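Paquette Warehouse Open Day, Fulstead

The Paquette returns warehouse opened its doors on Saturday, January 3, 2026, and I drove over to Fulstead to see what happens to the stuff people send back after the holidays. I got there a little after ten. Parking was on the grass by the loading docks and cost nothing.

Visitors went through in small groups. Ours had Tumaini Swai as guide. He started us at the intake doors, where trucks from the Trundby depot unload, and then took us along the sorting line. On a normal day the building handles 1210 parcels. In the first week of January it can be double that, and the overflow goes into a rented hall next door.

The smaller goods were the part I liked best. Bags, pouches and other odds and ends get separated from the boxed items early on, and they go on to the shelves from there. The shop at the end sells the things that can't go back to stores.
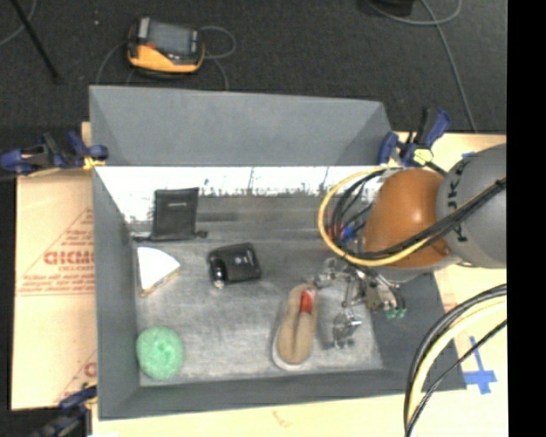

Mercy Khaemba thought the tour hurried past the pricing tables, and she would have traded ten minutes of the loading docks for a proper look at how a returned bag gets its second price. I agree with her on that. We got one short answer, that it depends on the tag and the season, and then we were moved along.

The shop itself was crowded. I paid for a lamp and a pair of gloves and waited in line longer than I'd spent on the tour — bring cash, the card reader was slow. Coffee was in the break room, with rolls from Fatach, the bakery across the road.

The next open day is planned for August. Groups are small, so sign up at the front desk when you arrive.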